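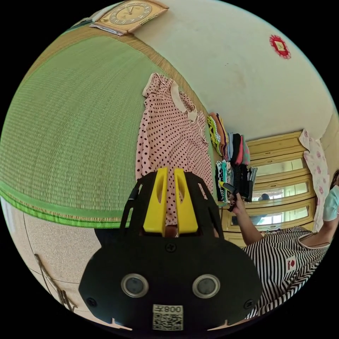

Polka-dot dress hanging beside the shelf stacks.

Folding dresses for open shelves: working notes

These notes cover light dresses and tops kept in stacks on an open shelf in a small bedroom. They were first written by Samina Malik for the Pernstead household pages and have been corrected by Kwabena Lamptey, mainly in the section on collars.

Sort before folding. Group by fabric weight first and by pattern second. Thin prints slide against each other, so a tall stack of them leans forward and comes down when anything is pulled from the middle. Two short stacks hold better than one tall one. Bright plain colours and mixed prints can share a stack if the weights match.

Check each garment in daylight before it goes away. Look at underarms, hem and the inside of the collar. Anything doubtful goes back to the wash pile. A mark that is faint in June is usually yellow by October.

Use the bed as a folding table. A dress needs more length than most tables offer, and a mattress of ordinary height saves bending. A woven mat laid over the bedding gives a firmer face than a sheet and keeps the cloth from sinking. If the mat has a coloured border, use it as a straight edge for lining up the hem.

Steps for a collared dress

1. Lay the dress on the mat and pull out the bunched parts from the middle towards the edges. Work with flat hands. Pinching the cloth leaves small peaks in thin cotton that then get pressed in by the weight of the stack.
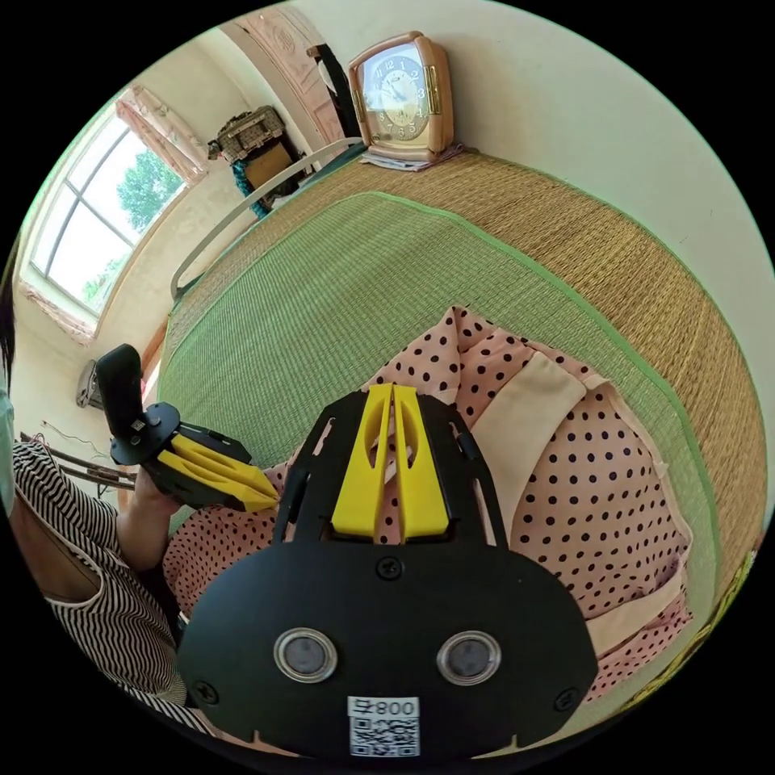

2. Turn the dress face down. Set the collar flat and fasten the top button, if there is one. An open collar twists in the stack and takes a crease that needs steam to remove.

3. Bring one side in to the centre line, then the other. The panel should end up slightly narrower than the shelf is deep. Jistby shelves are shallow, and Amerley Asante recommends cutting a card template for these. The back of a Barex calendar is stiff enough.

4. Fold the hem up to the waist, then the waist up to just below the collar. Stop there. A further fold makes a thick block that will not sit level.

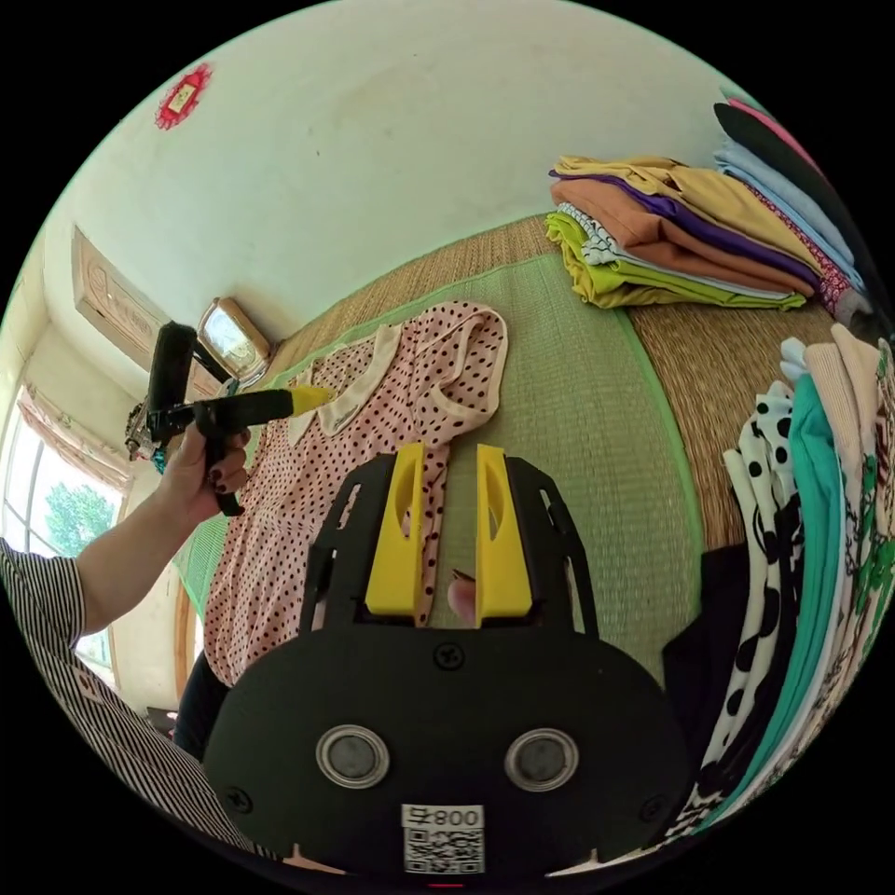
Laid out at an angle across the mat, neckline to the upper right.

A dress that has been put down at an angle should be squared to the mat border before the first fold. An error of 2 cm at the shoulder will be more than 3 cm at the hem, and it shows as a step in the side of the finished stack.

Loading the shelf

Folded edge to the front, open edges to the back. Heaviest at the bottom. Leave a hand's width above the top garment so that the stack can be lifted from beneath.

Rotate the stacks when the season changes. Garments that have stayed at the bottom for a full season should be shaken out and refolded on different lines.

Clearing the bed

Lift the mat by its long sides and shake it out of doors. Do not fold a straw mat; the weave cracks along the crease. Smaller mats can stay on top of the large one, provided both are dry. Wipe with a barely damp cloth along the weave and air before use.
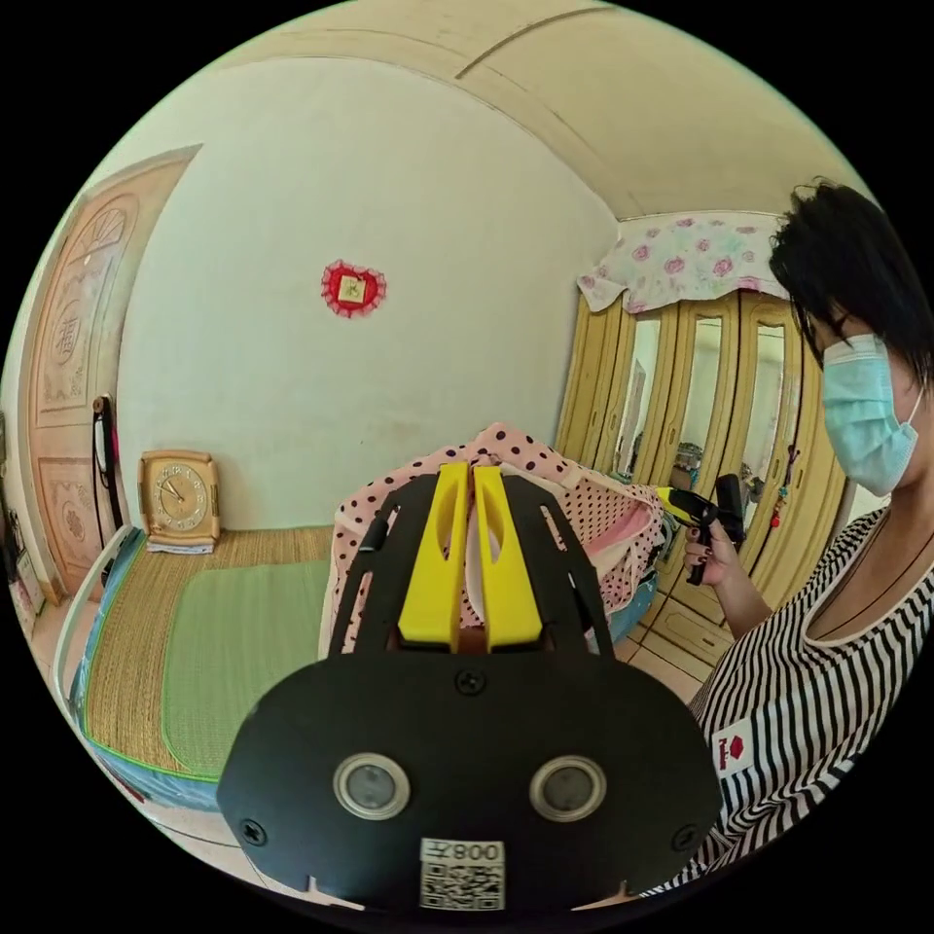

Green mat laid over the straw sleeping mat.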